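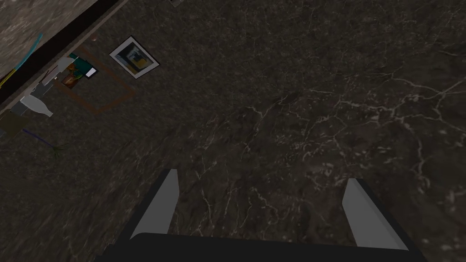 Zurano Home Tasks kit, reviewed after a term in a school robotics club

Bought this in October for the after-school club, mostly to get ready for the Horska challenge. Club licence, 8 seats, one year. Writing this up quickly between sessions so excuse the state of it.

What you get: simulator, a stack of household rooms, a handful of robots to drive in them, a scoring tool and a teacher pack. No hardware. If your lot want something to hold in their hands this will not do it, get a Darkell arm and put up with the screws.

Setup. Painful. Installer is huge and the school network hated it. Took me two lunchtimes and a lot of help from the IT office. Once it's on, it's on, no logins dropping out mid lesson, which is more than I can say for the Eskildsen package we had before.

The rooms are the best bit. Proper kitchens with clutter on the counters, and you can swap the surfaces about — stone, wood, whatever — and scatter small stuff on the floor. Sounds like a gimmick. Isn't. Our pupils had a colour-matching routine which worked a treat on a plain floor and fell to bits the minute we gave it dark marble with white veins. It kept picking out veins as edges. Best lesson of the term and I hadn't planned it.

Views from the gripper are good too. You see what the robot would see, odd angles and all. Some of the younger ones found it hard to tell which way up they were. We ended up sticking a paper arrow on the monitors. By half term they'd stopped looking at it.

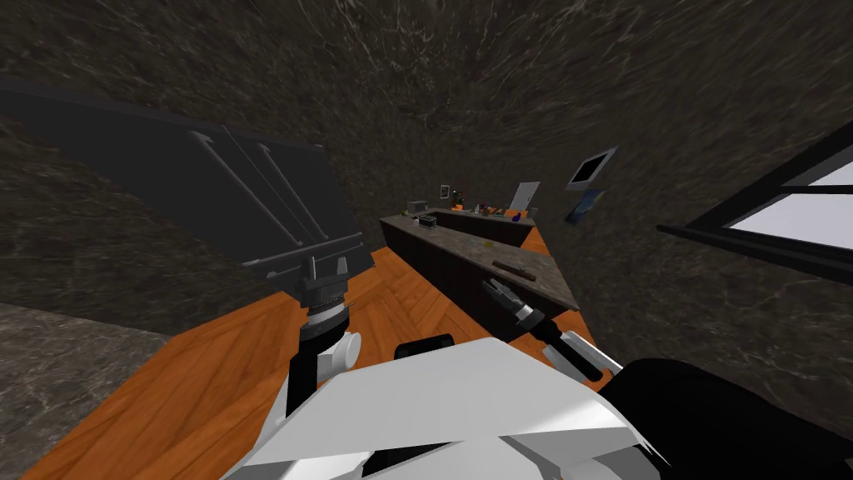
Two arms, herringbone floor, long island with the toaster on it. The kitchen we used most.

Two-arm mode. Mixed. Driving one arm from the keyboard is fine, driving two is a mess, and the gamepad support only covers one pad at a time. We put pupils in pairs, one calling out moves and one on the keys. Noisy. They loved it. But I'd paid for two arms and would of liked two pads. Support say it's on the list.

Physics mostly believable. Things slide and topple about as you'd hope. Thin items are the weak spot, anything like a pen or a rod tends to jitter in the fingers and then shoot off across the room. Cue hysterics. Slowing the gripper down in the settings helps a lot and it ought to be the default, it's buried under Advanced.

Scoring tool is decent. Gives a mark per run and keeps a log you can open as a spreadsheet. One group got to 121 logged attempts at the same pick and place job and made a chart of it for the corridor. Be warned, the log stops at 2,000 lines and then just overwrites the old ones without telling you. We lost a week of work that way. Export often.

Teacher pack: 6 lesson plans. First four are clear and you could run them cold. Last two assume your pupils can write Python already, ours couldn't, so I wrote my own bridging sheets. Also the answers to lesson five don't match the questions. Somebody at Zurano should have caught that.

Machines. Ran on our newer desktops with the detail turned down. Old laptops, forget it, fans screaming and a picture every couple of seconds. Check your spec before you pay, there's a free test room on their site and I wish I'd used it.

Would I renew? Yes, if the price holds. The attendance sheet alone says so, we've got a waiting list now and never had one before. For a club with no budget for real arms and a few half-decent PCs it's a good buy. For primary I'd say too fiddly.

Good: the rooms, gripper views, swapping surfaces, runs offline
Bad: installer, one gamepad, the log limit, lessons five and six
Ages: we used it with 12 to 15

Update: new version came out just as I was posting this. Thin items a bit better. Log limit still there.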